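WORKSHOP NEWS

Hand-held gripper, second version

16 Jun 2022

The gripper group has finished the second version of its hand-held tool and will be using the back bench for it through the winter. Bakari Mugo and Maëlle Carrier started the build in April, after the first version proved too heavy to hold for more than a few minutes at a time. Members who used that one will remember the sore wrists.

The new tool is called Ondau. It has two fingers, each driven by its own actuator, and a camera looking out over them so that whatever is being picked up can be watched and recorded. Bakari drew the brackets and printed them here on the big machine. The first set split at the screw holes. He thickened the walls, turned the parts on their side for printing and has had no splits in the 40 hours of use logged up to this week.

Software is being looked after by Henryk Wasilewska. He has the fingers closing at the same rate, and is now working on having them stop when they meet resistance. For the moment they stop where they are told to, so please don't try it on anything you would like to keep.
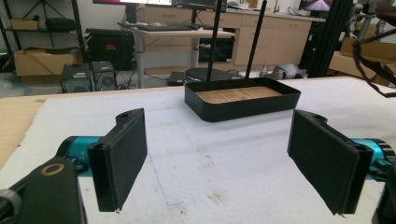
Grip was the other problem. Bare printed plastic let go of anything smooth, and rubber grabbed well but dragged on the way out. Maëlle's answer was to cover the pads in a dark felt-like fabric, wrapped around the edges. It is cheap and quick to replace, though one lower corner is already fraying a little and she wants to try a tighter wrap on the next pair. Practice is done over the padded white sheet on the table, with the black tray as the place to put things down. Please leave both where they are when you use the bench.

The group would welcome offcuts of felt or short-pile fabric in any colour. Leave them in the tub marked Ondau by the front door, or talk to Bakari if you'd like a turn with the tool.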